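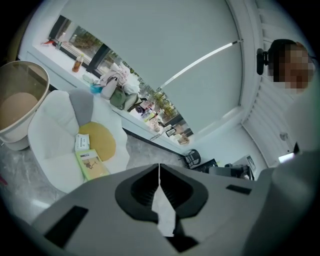
November 6, 2023

Right, trajectory alignment again. I said last time I'd stop poking at the pose filter and get on with the training loader, and I lasted until mid-morning. Writing this up properly so Chae-won Wang doesn't have to reconstruct it from my commit messages, which I admit are mostly swearing.

Where we were: the hand-held gripper episodes come in, So runs the visual-inertial tracking over them, and Wasden (the cleaning script, for anyone reading this cold) throws out whatever it doesn't like. The last batch was 206 episodes. Wasden kept 202 of them, which sounded lovely until I replayed a few through the Akmont planner in sim and the wrist did a little hop partway through. Not a big hop! A couple of centimetres and then straight back. But a policy will learn that hop if you let it, and I don't fancy explaining it to anyone on the real arm.

So, first job, find the hops. I wrote a stupid little script that takes the finite-difference velocity of the gripper pose, then the acceleration, and flags anything above a limit. Set the limit by eye from the plots. It caught loads, and then I noticed most of what it caught was people setting the gripper down at the end of an episode, when the acceleration is real and perfectly fine. Cropped the tail off after the last finger-width change and tried again. Much quieter. What was left looked like proper tracking trouble.

Pulled the frames for the worst ones and went through them with a cup of tea. They cluster when the camera is pointing up and towards the window. With the white blind down, a great big piece of the view has next to nothing on it for the feature tracker to hang on to, so it grabs the bottom bar of the blind, the window frame, whatever's on the sill, and the trees outside. My hunch is that the trees are the nasty bit. They're far away, so they hardly shift when the gripper translates, and if there's a breeze they shift when it doesn't. The louvred panels on the other wall are no picnic either, lots of near-identical stripes for the matcher to muddle up. And the fisheye bends everything at the rim, so any error in the distortion model is at its worst out there, where half our surviving features live.

And then the gripper itself! It fills the lower part of every view and never moves relative to the camera. The mask we've been using covers the fingers and the middle of the body, but I overlaid it and it misses the grey rounded housing up the far right. Features on that bit are rigidly attached to us, so they vote for "we are standing still". A handful of votes like that is nothing when the room is full of texture. When the rest of the view is blind, it's a problem. I think that mask was drawn back in February for the old mount and I never redrew it. My fault, that one.

Redrew the mask by hand in the annotation tool, with a bit of margin. Also masked the two black pads while I was at it (they have lovely sharp corners, which is exactly what you don't want). Kept it as a plain PNG next to the calibration file so it travels with it. Chae-won, if you change the mount, change the mask, and please shout at me if the loader doesn't complain when they mismatch, because it's meant to.

Reran So on the flagged episodes only. Notes as I went:

Mask alone: the hops shrink a lot in most of them. Still there in 8 episodes, all with long stretches looking at the window.

Mask plus a cap on how many features can come from one grid cell: better again, and it slowed the tracker down less than I'd feared. I like this one, it's staying.

Mask plus throwing away features triangulated beyond the room: mixed. Helps the translation, but the rotation gets noisier, which makes sense as far-off points are the good ones for rotation. I've got it half working as a down-weight instead of a hard cut. Needs another day and I'm not convinced it's worth it.

Raising the feature budget to 2000: did nothing for the blind and made my laptop sound like a hairdryer. Reverted.

Loop closure is the other thing. The hop-and-straight-back shape smells like a relocalisation jump that gets corrected, and we write out the live pose, not the smoothed one from the final pass. I went and looked in the exporter, and yes, we write out the live pose. There's even a comment from me saying "switch this later". Switched it. The timestamps come out slightly different after the final pass, so the interpolation onto image times needed a fix too, an off-by-one at the start of each episode that had been sitting there quietly all along. I've added a test for it, with a fake trajectory that's just a straight line, so if it ever bends we'll know.

Haven't regenerated the whole dataset yet. I want to do that with everything in one go so we don't end up with two half-versions on the Florside share like last time, when I spent an entire afternoon comparing a file with itself.

Also a small thing on Akmont: the replay was happily following the hop because the velocity limit is only checked at waypoints, and with the waypoints that sparse, it fits a spline between them and never looks at the middle. I'd like it to check the spline as well. Opened a ticket and gave it to myself, sorry me.

To do, in the order I'll probably ignore:

Regenerate everything with new mask, grid cap, smoothed poses.
Put the acceleration check into Wasden as a proper filter, with the tail crop, and have it write the reason for each rejection to the log.
Ask Chae-won whether the policy config still expects the old episode numbering. I think it does.
Spline check in Akmont.
Decide about the down-weighting or delete the branch.
Look at a view histogram over the whole set, to see how much of our data is spent staring upwards at the blind. If it's a lot, maybe we just ask for some mapping sweeps lower down, before each session.

Plots are in the usual folder under alignment, before and after side by side. The red line is the old one.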